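About Grindard

Grindard is an independent publisher of test reports and buying information on mobile phones, tablets and phone accessories. The company began as a repair counter with a printed price list, and its first reviews were notes written for customers who wanted to know which handset to buy next. The website followed, and the repair counter was closed when the testing work needed the space.

What We Publish

Our main work is the full handset review. Each review covers call quality, battery life, display, cameras, storage and software, and states the price at which the phone was tested. We also publish shorter notes on chargers, cases and memory cards, along with a buying guide for first-time smartphone owners. The guide is revised every May.

At present the site holds 303 full reviews. Reviews of discontinued models remain available, as many readers buy their phones used or receive them from a relative. Where a maker has ended software updates for a model, a notice to that effect is placed at the top of the review.

How We Test

Every handset is used as a main phone for 8 days before a score is given. During that period the reviewer keeps a written log of charging times, dropped calls and any faults. The phone then goes through the Helier routine, our in-house series of 70 checks, which has been applied in the same order to every model since it was introduced. Results are recorded on a single sheet and reviewed by a second member of staff before publication.
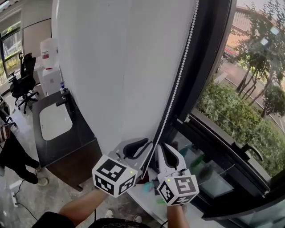 Battery results are obtained at a fixed screen brightness with the same SIM card and the same set of applications installed. If a result differs sharply from the maker's stated figure, the check is repeated on a second unit. Camera samples are published without editing. Readers may request the complete result sheet for any phone reviewed under the Helier routine.

Our Sections

Grindard is organized in two editorial sections. Siriwan covers entry-level and mid-range phones, including dual-SIM models and handsets sold without a contract. Otari covers premium phones and tablets. Each section sets its own review schedule, and both use the same scoring scale.

Independence

Test units are purchased at retail or borrowed from the maker for a fixed term. Borrowed units are returned when the term ends, and the review states how the unit was obtained. Makers do not see a review before it is published and may not request changes to a score. Errors of fact are corrected on the page, with the date of the correction shown.

Advertising is sold by a separate department, which takes no part in the selection of phones for review.

Contact

Questions about a published result should be sent through the contact form, with the name of the handset and the software version in use. Repair requests are no longer accepted.

Page last updated 2018-03-17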